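Osstead to Keep Evening Classes Open Through April

Oct 22, 2004

OSSTEAD – The town's evening craft classes will run through the end of April after the council voted to pay the rent on the Kuroda Building for another six months.

The classes, which cover sewing, mending, quilting and basic upholstery, had been set to end next month when the current lease runs out. A total of 535 residents signed up for at least one course in the past year, according to figures given to the council, up from 40 when the program started with a single mending class.

"We had a waiting list for nearly everything," said Akinyi Nyaga, who runs the program for the town. "People were calling to ask whether they should bother putting their names down for winter. Now I can tell them yes."

The council approved the money 5 to 2. The two members who voted against it said the town should first settle what it will do with the old Cesero department store, which has more floor space and already belongs to Osstead. The heating there has not worked since the store closed.

Council member Eero Tuominen, who backed the extension, said the Cesero site would not be ready in time for the winter session.

"I'd like to see the classes in there too," Tuominen said. "But it needs a boiler and it needs wiring, and we don't have a price for either one yet."

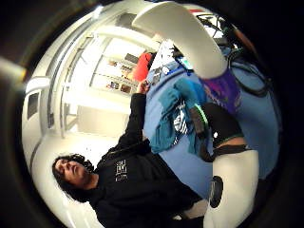

A teal cloth and a piece of black-and-white striped fabric on a blue tabletop.

Fees will go up slightly. A six-week course will cost residents $40, compared with $35 now, and people from outside the town will pay $48. Nyaga said the increase would go toward thread, needles and repairs to the sewing machines – most of them bought used when the Asix garment plant shut down.

The beginner sewing course will be offered on two evenings a week instead of one. Upholstery will stay at one evening, as the room it uses is shared with a pottery group. A children's class that was dropped over the summer will not return this winter.

A petition asking the town to find a permanent home for the program had drawn 773 names by the time of the vote. It was handed to the council before the meeting and will be taken up with the Cesero plans, Tuominen said.

Registration for the winter session opens next week at the town clerk's office. Forms may be returned in person or by mail. Residents already on a waiting list will be contacted first and do not need to register again.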